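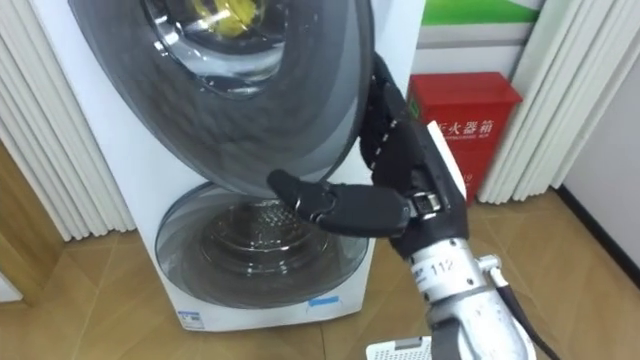 Speaker notes: Xinyi Deng
Clotwood Riders' Evening, June, second slot after the tea break

Opening
Say hello, thank Touran for the slides. Ask who rode here tonight. Wait for the hands.

My patch is Clotwood, and I've ridden it badly for years. Tonight is about riding it slowly, at night, on a hardtail, and why I love it so much I've stopped driving to the big trail centres.

The Manow loop
22 kilometres, most of it under beech. Start at the quarry gate, climb the fire road, then drop into Manow by the old wall. The drop is a joy! Roots all the way down, and with lights on every one of them throws a shadow twice its size. (Pause. Tell the Reynaldo and the badger story, short version.)

Tyres: I run 22 psi at the front and a bit more behind. Somebody will argue. Let them, it's fun.

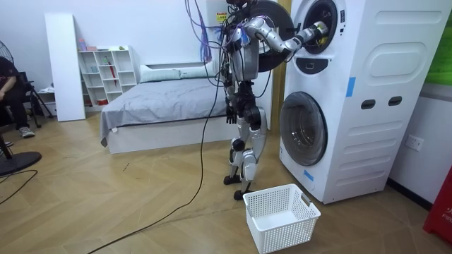 Kit and mud
Lights first. One on the bars, one on the helmet, and a spare in the bag that you have charged yourself. Yasaman walked out from the far side of the wood once and still brings it up.

Waterproof shorts are worth every penny. Hose the bike gently, keep the jet away from the bearings, oil the chain before you eat. I never manage that last bit.

Getting started
Come with us! We meet at the quarry gate at half past seven, lights on by eight. We wait at every junction and there's soup at Fereshteh's afterwards.

Questions. If it goes quiet, ask who has ridden the wall drop in the rain.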